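Jendness Desk Kit Project: Progress Report to the Hughes Fund
Prepared by Hefin Owen, Dedport office
Covers the period to December

Summary

The pencil case strand is on schedule, a phrase I have waited most of my working life to put in a report. Layout and packing sessions are under way at the white table, and the kit list is settled apart from one argument about markers. 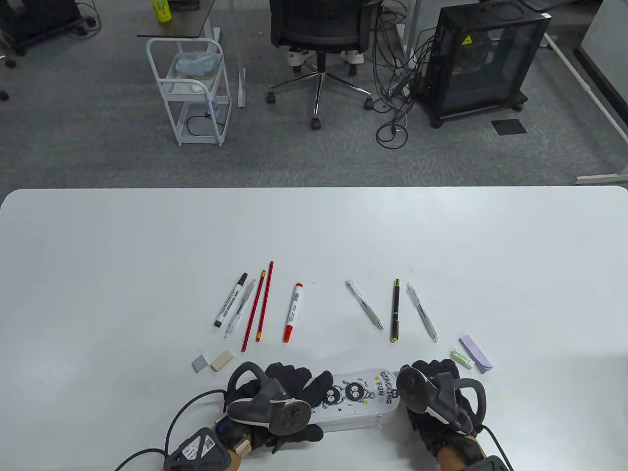
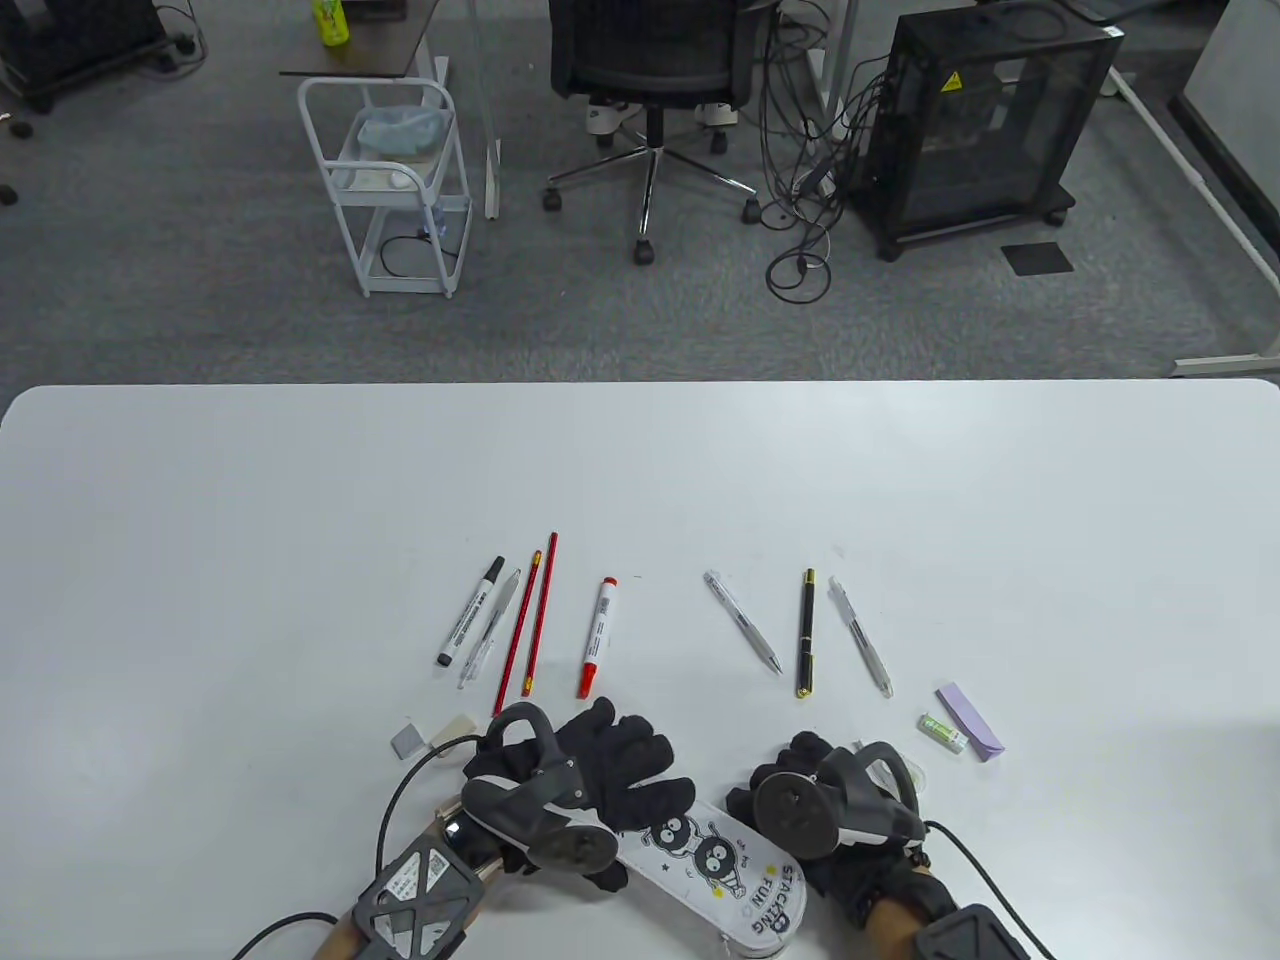
Contents of the kit

The case is the "STACKING FUN" one. Sarnell offered us a plain alternative and was outvoted.

Agreed so far:
- two whiteboard markers, one with a black cap and one with a red
- two red pencils
- clear pens and a clear mechanical pencil
- the black pen with gold trim, easily the best-dressed item we have
- two small erasers, one grey and one beige

The argument concerns the markers. They are the bulkiest things on the list and I would like one of them out. The Dedport office would like both kept, and has said so in 5 emails.

Work done

Laying everything out on the table before packing is now standard practice. It takes longer than tipping things in by the handful and I recommend it anyway. Pens go down side by side, erasers nearer the front, case last. We have written this up in 2 pages, one of which is a diagram.

Spending

£739 to date, against the sum agreed in the spring. Receipts are with Hughes, including the one that went through the wash.

Next period

Run 13 further packing sessions. Settle the marker question. Try the kit in a second case from Sarnell, if it arrives. We would also be grateful for a decision on whether glue sticks count as stationery or as craft materials, as the two come out of different budgets.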